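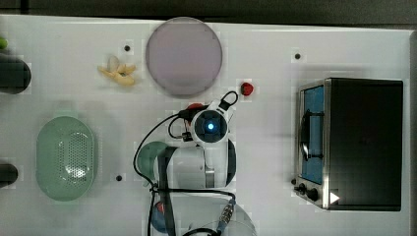 Häufig gestellte Fragen zur Steuerungs- und Planungssoftware Koltari

Stand: August

Die folgenden Antworten richten sich an Institute, Hochschulen und Entwicklungsabteilungen, die Koltari für Greif- und Ablageaufgaben an Tischarbeitsplätzen einsetzen oder den Einsatz prüfen. Fragen zu Verträgen und Rechnungen beantwortet die Verwaltung der Cumura gesondert.

Allgemeines

Was umfasst Koltari?

Koltari besteht aus vier Modulen: der Wahrnehmung, der Szenenverwaltung, der Bewegungsplanung und der Ausführungsüberwachung. Die Module werden gemeinsam ausgeliefert, können jedoch einzeln betrieben werden. Einrichtungen, die bereits über eine eigene Objekterkennung verfügen, binden diese über die dokumentierte Schnittstelle der Szenenverwaltung an.

Für welche Aufgaben ist die Software vorgesehen?

Vorgesehen ist der Einsatz mit einem einzelnen, ortsfest montierten Arm, der Gegenstände des täglichen Gebrauchs auf einer ebenen Fläche aufnimmt und ablegt. Typische Aufgabenfamilien sind das Auflegen von Lebensmittelattrappen auf Teller, das Umsetzen in Körbe und Siebe sowie das Öffnen und Schließen kleiner Geräte mit Klapptür. Der Betrieb mit zwei Armen im gemeinsamen Arbeitsraum wird derzeit nicht unterstützt.

Wer entwickelt und betreut Koltari?

Die Entwicklung liegt bei der Cumura. Die fachliche Leitung der Bewegungsplanung hat Rafia Kazmi inne, die Wahrnehmung verantwortet Saqib Mirani. Die Aufgabenbeschreibungssprache Lashari wurde von Prapai Wongsuwan entworfen und wird als eigenständiges Paket gepflegt.

Installation und Betriebsvoraussetzungen

Welche Betriebssysteme werden unterstützt?

Der Ausführungsrechner benötigt ein 64-Bit-Linux mit Echtzeitkern. Für die Auswertung aufgezeichneter Läufe genügt ein gewöhnlicher Arbeitsplatzrechner ohne Echtzeitkern.

Ist eine Grafikkarte erforderlich?

Für die Bewegungsplanung nicht. Die Wahrnehmung kann ohne Grafikkarte betrieben werden, erreicht dann aber nicht die für die laufende Nachführung erforderliche Bildrate. In diesem Fall ist die Betriebsart „Einzelaufnahme“ zu wählen, bei der die Szene nur vor Beginn einer Aufgabe erfasst wird.

Auf welchem Port ist der Szenendienst erreichbar?

Voreingestellt ist der Port 1421. Eine Änderung erfolgt in der Datei szene.conf und muss auf allen beteiligten Rechnern gleichlautend vorgenommen werden. Stimmen die Angaben nicht überein, startet die Planung mit einer leeren Szene und verweigert jede Bewegung.

Darf der Szenendienst aus dem Institutsnetz erreichbar sein?

Davon ist abzusehen. Der Dienst prüft keine Anmeldedaten und ist für ein abgeschlossenes Gerätenetz ausgelegt. Für den lesenden Fernzugriff steht der Protokolldienst Hostero zur Verfügung, der eine Anmeldung verlangt und keine Bewegungsbefehle annimmt.

Wahrnehmung

Wie oft ist die Kamera zu kalibrieren?

Nach jedem Eingriff an der Kamerahalterung oder am Sockel des Arms sowie nach jedem Objektivwechsel. Ohne solche Eingriffe genügt die wöchentliche Kontrollmessung. Ist die automatische Kontrolle eingerichtet, läuft sie am Sonntag und hinterlegt das Ergebnis im Protokoll. Eine Überschreitung des zulässigen Fehlers sperrt die Ausführung bis zur erneuten Kalibrierung.

Die Erkennung verliert Gegenstände, sobald der Arm darüber steht. Liegt ein Fehler vor?

In der Regel nicht. Bei einer Kamera in Draufsicht verdecken Arm, Greifer und Leitungen zeitweise Teile der Arbeitsfläche. Die Szenenverwaltung behält die zuletzt bestätigte Lage eines verdeckten Gegenstands bei und kennzeichnet sie als „gehalten“. Nach Ablauf der Haltezeit, voreingestellt sind 40 Sekunden, wird der Eintrag als „unbestätigt“ geführt. Unbestätigte Gegenstände bleiben Hindernisse, werden aber nicht mehr als Greifziele angeboten.

Weshalb werden helle Teller auf heller Fläche ungenau erfasst?

Der geringe Kontrast erschwert die Bestimmung des Randes. Empfohlen wird, für flache, runde Gegenstände das Ellipsenmodell zu aktivieren und die Belichtungsautomatik abzuschalten. Eine zusätzliche Leuchte bringt erfahrungsgemäß wenig, wenn sie Glanzstellen auf der Fläche erzeugt.

Wie werden gelochte Körbe und Siebe behandelt?

Gelochte Böden führen bei Tiefenkameras zu lückenhaften Messwerten. Die Klasse „Behälter, durchbrochen“ schließt diese Lücken vor der Hindernisberechnung. Wird ein Sieb versehentlich der Klasse „Behälter, geschlossen“ zugeordnet, kann die Planung die Höhe des Bodens falsch ansetzen. Die Zuordnung ist im Objektkatalog zu prüfen.

Wie viele Gegenstände enthält der Objektkatalog?

Der mitgelieferte Katalog umfasst 265 Einträge. Eigene Einträge werden in einem getrennten Verzeichnis abgelegt und bleiben bei einer Aktualisierung erhalten. Für die Aufnahme eines neuen Gegenstands sind mindestens 10 Ansichten in unterschiedlicher Drehlage erforderlich.

Bewegungsplanung und Steuerung

Berücksichtigt die Planung außen geführte Leitungen?

Ja, sofern ein Leitungsmodell hinterlegt ist. Das Modell beschreibt die Leitung als Kette von Hüllkörpern, die den Gelenken zugeordnet sind. Weite Schlaufen in der Nähe des Greifers sind mit dem größten auftretenden Ausschlag einzutragen. Fehlt das Leitungsmodell, rechnet die Planung ausschließlich mit dem Armkörper, und Berührungen mit leichten Gegenständen sind nicht auszuschließen.

Warum wird ein offensichtlich erreichbarer Gegenstand als unerreichbar gemeldet?

Zunächst ist zu prüfen, ob sämtliche Anrückrichtungen gesperrt sind. Steht ein hoher Gegenstand, etwa ein Tischbackofen, neben dem Greifziel, verwirft die Planung alle seitlichen Anrückbewegungen aus dieser Richtung. Häufig hilft es, den Greifwinkel freizugeben, damit auch gedrehte Griffe von oben zugelassen sind. Führt dies nicht zum Erfolg, gibt der Befehl „plan erklaeren“ für jeden verworfenen Griff den Ablehnungsgrund aus.

Wie werden Gerätetüren beschrieben?

Türen werden als Drehgelenk mit Achse, Öffnungswinkel und Griffverlauf eingetragen. Der Schwenkbereich wird beim Öffnen als belegt behandelt. Liegen Gegenstände darin, schlägt die Planung ein vorheriges Umsetzen vor, führt dieses jedoch nur nach Freigabe in der Aufgabenbeschreibung aus.

Kann die Greifkraft je Gegenstand begrenzt werden?

Die Begrenzung erfolgt im Objektkatalog. Für weiche oder druckempfindliche Gegenstände ist die Stufe „schonend“ vorgesehen. Ohne Eintrag gilt die Stufe „normal“. Die vom Hersteller des Greifers festgelegte Obergrenze kann durch Koltari nicht angehoben werden.

Ersetzt die Ausführungsüberwachung eine Sicherheitssteuerung?

Nein. Die Ausführungsüberwachung hält den Arm bei Abweichungen von der geplanten Bahn an, ist jedoch keine Sicherheitsfunktion im Sinne der einschlägigen Normen. Not-Halt, Schutzbereich und Risikobeurteilung verbleiben in der Verantwortung des Betreibers.

Aufgabenbeschreibung mit Lashari

Sind Programmierkenntnisse erforderlich?

Für einfache Abläufe nicht. Eine Aufgabe besteht aus Ausgangsbedingungen, Zielbedingungen und zugelassenen Zwischenschritten. Die Reihenfolge der Schritte ermittelt die Planung selbst, sofern sie nicht mit dem Schlüsselwort „fest“ vorgegeben wird.

Was geschieht, wenn eine Zielbedingung mehrdeutig ist?

Die Aufgabe wird nicht gestartet. Lashari gibt die in Frage kommenden Gegenstände mit ihrer Katalogbezeichnung aus. Die Bedingung ist daraufhin durch Farbe, Klasse oder Lage einzugrenzen.

Aufzeichnung und Daten

Welche Daten werden je Lauf gespeichert?

Gespeichert werden Gelenkstellungen, Greiferzustand, Szenenstände, Planungsentscheidungen und, soweit eingeschaltet, die Kamerabilder. Die Bildaufzeichnung ist im Auslieferungszustand abgeschaltet.

Wie lange bleiben Aufzeichnungen erhalten?

Koltari löscht keine Aufzeichnungen selbsttätig. Die Aufbewahrungsfrist legt der Betreiber in Hostero fest. Sind auf Kamerabildern Personen erkennbar, ist die Datenschutzstelle der jeweiligen Einrichtung zu beteiligen.

Unterstützung

Wie ist eine Störung zu melden?

Störungsmeldungen nimmt Liam Flanagan über das Meldeformular im Kundenbereich entgegen. Beizufügen sind die Versionsnummer, die Datei szene.conf und das Protokoll des betroffenen Laufs. Meldungen ohne Protokoll werden zurückgestellt.

Werden Schulungen angeboten?

Einführungsschulungen werden auf Anfrage durch Naveed Memon durchgeführt, wahlweise am Standort der Einrichtung oder in den Räumen der Cumura. Grundkenntnisse im Umgang mit der Linux-Kommandozeile werden vorausgesetzt.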